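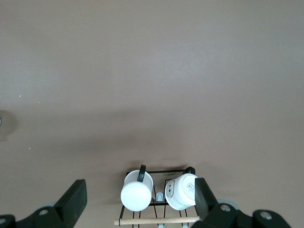
COMMUNIQUÉ DE PRESSE
20 février 2024

Cendero ouvre son atelier au public : au programme, de la robotique et beaucoup de vaisselle

L'atelier de robotique Cendero a tenu sa première journée portes ouvertes. Les visiteurs venus voir l'avenir de l'industrie ont surtout vu ranger des mugs, exercice dont l'équipe maintient qu'il est plus difficile qu'il n'en a l'air.

La démonstration principale portait sur Gilus, le programme de manipulation d'objets courants mené par l'atelier depuis novembre. Sur une table nue, un bras équipé d'une pince à deux doigts travaille avec des mugs blancs à anse noire et un porte-mugs en fil métallique noir. Une anse, du point de vue d'une machine, est une petite chose contrariante : elle change de côté dès qu'on tourne la tasse et oblige à penser au fil du support avant même d'avoir fermé la pince.

« On nous demande souvent quand le robot saura faire la cuisine. Nous répondons qu'il s'occupe pour l'instant de la vaisselle, comme tout débutant », explique Marcela Holub, directrice de Cendero.

Les démonstrations se sont succédé toute la journée, par groupes, avec 108 visiteurs inscrits. Dalibor Gajdoš, responsable des essais, commentait chaque mouvement d'une voix de commentateur de golf. Le public a posé des questions sur la vitesse (modeste), sur le prix (Dalibor Gajdoš a changé de sujet) et sur le sort des tasses cassées pendant la mise au point. Il y en a eu 38. Elles ont leur étagère à l'entrée et ont été très photographiées.

Mayu Sekiguchi, ingénieure chez Okura, partenaire du programme, a présenté l'après-midi le travail sur la perception de près. La caméra fixée au poignet du bras voit la table d'en haut, avec les doigts de la pince toujours dans le champ, ce qui revient à chercher ses clés en regardant entre ses propres mains. « On s'y fait, assure-t-elle. Le robot aussi, mais il y met plus de temps. »

Un atelier destiné aux collégiens proposait de piloter le bras à la manette. Le meilleur score de la journée revient à une élève de cinquième, devant deux membres de l'équipe qui ont demandé à ne pas être cités.

La prochaine séance publique se tiendra au printemps, sur inscription et dans la limite de 100 places. Les assiettes y feront leurs débuts. L'entrée est gratuite ; le café est servi dans des gobelets en carton.

Contact presse : Rozália Baláž, service communication, Cendero
Visites de groupes et scolaires : Vojtěch Jurčo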